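Flovness Zip Bag Set: data card
Two-arm handling of resealable plastic bags on a table

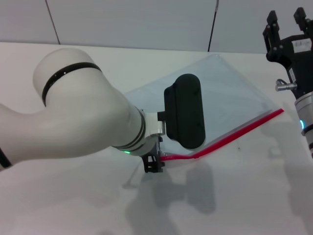 Version 1.2, released 12 May 2026. Maintainers: Efua Ayaaba, Bogdan Tănase. Hardware questions go to Horácio Magalhães.

Summary
The set holds 277 recorded episodes of two arms working on one clear zip bag on a flat white table. It was collected to find out how far a learned policy gets with a chore most people do without looking. Current answer: closing a flat, empty bag is within reach on a good day. Opening one is not.

Tasks
close_flat: bag lies on the table, seal open along part of its length. Goal is a seal closed end to end.
open_flat: bag lies on the table, seal closed. Goal is a gap wide enough for a gripper finger.
Of the 277 episodes, 141 are close_flat. The rest are open_flat.

Layout
episodes/ one folder per run, with head camera video and joint states
labels.csv task, outcome, operator initials
splits/ train and test lists, fixed since version 1.0

Outcome labels
Success was judged by hand after each run. A close_flat run counts as a success only if the bag holds when lifted by the sealed edge. Runs stopped by the operator are marked "abort" and kept in the set.

Baseline
The Gresura policy was trained on the train split and run 80 times on close_flat. Results vary a lot with the starting angle of the bag. On open_flat it reached the goal in 9 trials, all with the same bag. We don't consider that a working skill.

Known problems
Clear film on a white table gives very little contrast. Depth readings on the bag are unreliable and should be masked.
A kink in the seal strip is often read by the policy as the end of the strip.
Film lifts and shifts when a gripper closes near it. Joint states alone will not show this.
Bags were reused until creased. Crease state is not labeled.
No filled bags. Don't use this set to make claims about packing food or parts.

Changes
1.2: corrected outcome labels reported by Gaspard Mallet.
1.1: added the abort label.

Planned
Filled bags and a darker table surface, June at the earliest.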